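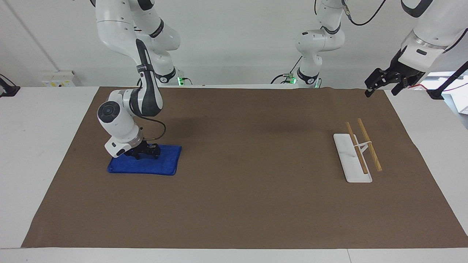
9 Feb 2023
By Bernadette Costello

Section 4: Folding and Laying Out Hand Towels

The Ploneo linen guide used to say that a towel folds itself if you buy the right towel. I have folded plenty of the right towels and I don't believe it. The steps below are for ordinary hand towels, the kind with a bound or darker edge, on a table covered with a mat.

Before you start

Put the mat down first and smooth it out toward the corners. The package says it "grips any surface." It slid on two of ours, so push it with your palm and see for yourself. A brown or other plain mat makes the edges of a bright towel easy to find. Patterned mats look nice in the catalog and are a nuisance to work on.

Folding

1. Lay the towel flat with a short side facing you.

2. Pull the corners out until the long edges are straight. Don't iron. I have yet to meet a hand towel that was better for it an hour later.

3. Bring the far short edge over to meet the near one. If they won't meet, the towel has shrunk unevenly and no method will square it. Fold it anyway.

4. Fold once more in the same direction if it has to fit a narrow shelf. Otherwise leave it.

5. Hold the towel down near one edge and smooth away from that point with your free hand. Patting the middle only moves the wrinkles.

NOTE: A slightly rumpled rectangle is fine. The 355 mm by 145 mm "finished size" printed on the Standine card assumes a thinner towel than most people own. Fumiko Murakami tried the card on every towel in her closet and now uses it as a bookmark.

CAUTION: Don't tug on a bound edge to straighten it. The stitching gives before the cloth does.

Laying out

6. If you are setting the towel beside a stand or tray, place both flat on the mat and leave clear space between them. You need room to get hold of either one.

7. Line up the towel with the mat's edge and ignore the table's. Mats are seldom put down square.

8. Check the layout from where people will stand. Fix what bothers you from there and leave the rest.

Scented liners, such as the Llanos 606, are sold as keeping folds crisp. I left towels on one through September and couldn't tell them from the others, apart from the smell. Skip this unless you like the smell.

For bath towels, see Section 5. The third step is different.

Trudbridge uses cookies to remember your preferences. By continuing to read, you accept our cookie policy. Accept | Manage settings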